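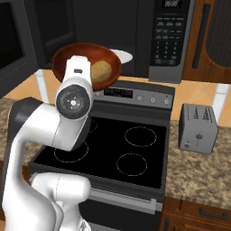

Zarnura ist mein Planungspaket für alle, die einen Roboterarm für die Küche anschaffen wollen und vorher gern wüssten, was sie da eigentlich bestellen. Ich baue eure Küche am Rechner nach, stelle den Arm hinein, den ihr im Auge habt, und dann lassen wir ihn arbeiten, bevor irgendwer eine Rechnung unterschreibt. Klingt nach einem Umweg, ich weiß! Aber schaut euch mal an, wie weit der Arm sich über das Kochfeld strecken muss, wenn die Schüssel ganz hinten über dem Herd steht und darüber auch noch die Mikrowelle hängt. Im Datenblatt liest man eine Reichweite und denkt: passt. Nach oben ist in so einer Küche aber schnell Schluss, und der Ellbogen will ja auch irgendwohin. Genau an der Stelle fangen bei mir die meisten Gespräche über Geld an.

Stand dieser Seite: 28. Januar 2018. Die Preise unten gelten, bis ich sie hier ändere.

Was im Paket steckt

Ihr bekommt von mir eine Küche als Simulationsszene mit Unterschränken, Arbeitsplatte, Herd, Spüle und den Geräten, die bei euch herumstehen. Schickt mir Maße und Fotos, gern auch eine Handskizze (die krakeligen sind oft die genauesten). Dazu kommt ein Armmodell mit Gelenkgrenzen und Greifer, ein Satz Aufgaben, den wir zusammen festlegen, und am Ende ein Bericht, in dem steht, welche Stellen der Arm erreicht, welche nur mit verdrehtem Handgelenk und welche gar nicht. Den Bericht schreibe ich selbst, und zwar so, dass ihn auch die Leute verstehen, die das Budget freigeben.

Die Szene gehört danach euch. Ihr könnt Griffe tauschen, den Toaster verschieben, den Sockel vom Arm versetzen, alles ohne mich. Mit der Basislizenz laufen 2 Szenen parallel, das reicht zum Vergleichen von zwei Aufstellungen nebeneinander, und mehr braucht man in der Planungsphase selten.

Was es kostet

Basislizenz im Monat: 66 Euro
Basislizenz im Jahr: 528 Euro
Mindestlaufzeit bei monatlicher Zahlung: 3 Monate
Nachbau der eigenen Küche: nach Aufwand, Angebot vorab
Musterküche aus dem Bestand: in der Lizenz enthalten

Die Jahreslizenz lohnt sich, sobald ihr nach dem Kauf weiter mit der Szene arbeiten wollt, zum Beispiel um neue Abläufe auszuprobieren, ohne den echten Arm zu blockieren. Wer nur eine Kaufentscheidung absichern will, nimmt die monatliche und kündigt danach. Ich bin deswegen nicht beleidigt.

Der Arm selbst ist im Preis natürlich nicht drin, und ich verkaufe auch keine. Ich habe Modelle von Hovland und Kurnar im Bestand, beide sauber eingemessen, und kann auf Wunsch andere anlegen, wenn der Hersteller die Geometriedaten rausrückt. Manche tun das innerhalb eines Tages, bei anderen schreibt man sich die Finger wund.

Womit man beim Budget rechnen sollte

Ich mache das jetzt seit ein paar Jahren und sehe immer wieder dieselbe Tabelle: eine Zeile für den Arm, eine für den Greifer, Summe drunter, fertig. Dann kommt der Rest. Der Sockel zum Beispiel. Ein Arm, der vor der Arbeitsplatte stehen soll, braucht einen Unterbau, der nicht wackelt, und wenn er auch noch zwischen Herd und Spüle wechseln soll, reden wir über eine Fahrschiene oder einen rollbaren Wagen mit Feststellung. Beides kostet, und beides will Platz im Gang. Rechnet das bitte gleich mit ein und nicht erst, wenn der Elektriker schon da war.

Dann der Greifer. Ein einfacher Zweifingergreifer nimmt eine Schüssel am Rand, das geht meistens ganz ordentlich, solange sie leicht ist und nicht zu glatt. Flache Teller sind eine andere Nummer, da fehlt den Fingern unten der Platz. Ich habe schon Angebote gesehen, in denen für jede Geschirrsorte ein eigener Wechselgreifer stand, mit Kupplung und Halterung und allem Drum und Dran. Oft genügt ein anderer Fingereinsatz — den kann man vorher in der Szene durchprobieren, und das ist eine der billigsten Stunden im ganzen Projekt.

Was außerdem gern fehlt: die Steuerung samt Schrank und Kabelweg, Schutzeinrichtung und Risikobeurteilung, Ersatzfinger, Wartung nach der Garantiezeit, Einweisung für die Leute, die damit arbeiten, und eine Reserve für Umbauten an der Küche. Die Schutzeinrichtung kann ich euch nicht ausrechnen, dafür braucht ihr jemanden, der das prüfen und unterschreiben darf. Ich kann aber zeigen, welchen Raum der Arm bei euren Abläufen überstreicht, und damit kommt man in so ein Gespräch deutlich besser hinein.
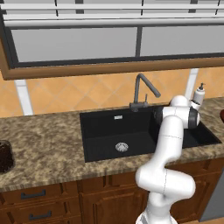 Muss ich den Arm schon ausgesucht haben, bevor ich die Lizenz bestelle?

Ihr könnt ohne festes Modell anfangen. Ich stelle dann zuerst einen allgemeinen Arm mit verstellbarer Reichweite in die Szene, und daraus ergibt sich, welche Baugröße ihr überhaupt anfragen müsst. Das Modell tauschen wir später aus, die Aufgaben bleiben gespeichert.

Wie es bei Jarmo lief

Jarmo Räsänen plant bei Drakora eine Versuchsküche und hat mir erlaubt, ein bisschen davon zu erzählen. Er kam mit einem fertigen Angebot für einen ziemlich großen Arm zu mir und wollte eigentlich nur eine Bestätigung. In der Szene kam der große Arm auch überall hin, keine Frage, aber direkt vor der Arbeitsplatte stand er sich mit dem Ellbogen ständig selbst im Weg. Wir haben den Sockel hin und her geschoben, mal näher an die Spüle, mal näher an den Herd, und am Ende eine kleinere Baugröße auf einem Wagen genommen. Billiger wurde es nur ein wenig, der Wagen hat einen guten Teil der Ersparnis gleich wieder gefressen. Dafür kommt man jetzt an die Schubladen, und das war Jarmo mehr wert als der Preis. Im Juli soll die Anlage bei ihm stehen, ich bin schon sehr gespannt.

Was die Simulation nicht kann

Reibung ist und bleibt ein Schätzwert. Ob eine glasierte Schüssel zwischen zwei Gummibacken rutscht, prüft ihr bitte am echten Greifer, am besten mit einem Leihgerät vom Händler. Wasser, Dampf und Fett rechnet Zarnura gar nicht. Stoff, also Geschirrtücher und solche Sachen, geht nur sehr grob, und ich würde darauf keine Kaufentscheidung stützen. Taktzeiten stimmen in der Tendenz, aber schreibt sie nicht in einen Vertrag!

Gut funktioniert alles, was mit Platz zu tun hat: Reichweite, Kollisionen mit Oberschränken und Armaturen, Türen und Schubladen, die aufgehen müssen, während der Arm davor steht. Auch die Höhe der Basis lässt sich prima vergleichen. Wer noch zwischen Boden- und Wandmontage schwankt, sieht den Unterschied schnell.

Was euer Rechner können muss

Eine halbwegs aktuelle Grafikkarte und genug Arbeitsspeicher, mehr verlange ich nicht. Für die Planung genügt ein guter Arbeitsplatzrechner. Nur wenn ihr sehr viele Durchläufe automatisch über Nacht rechnen wollt, lohnt ein eigener Rechner dafür — dann ruft mich vorher an, ich habe da schon einiges an Lehrgeld bezahlt und gebe gern weiter, was ich heute nicht mehr kaufen würde.

Bestellen

Schreibt mir über das Kontaktformular, welche Küche ihr plant, welche Arbeiten der Arm übernehmen soll und bis wann die Entscheidung fallen muss. Grundriss oder Skizze könnt ihr gleich anhängen. Ihr bekommt von mir ein Angebot für den Nachbau und einen Zugang zur Musterküche, damit ihr schon mal herumprobieren könnt. Rechnung geht auch auf Projektkonto, bitte die Bestellnummer gleich mit angeben.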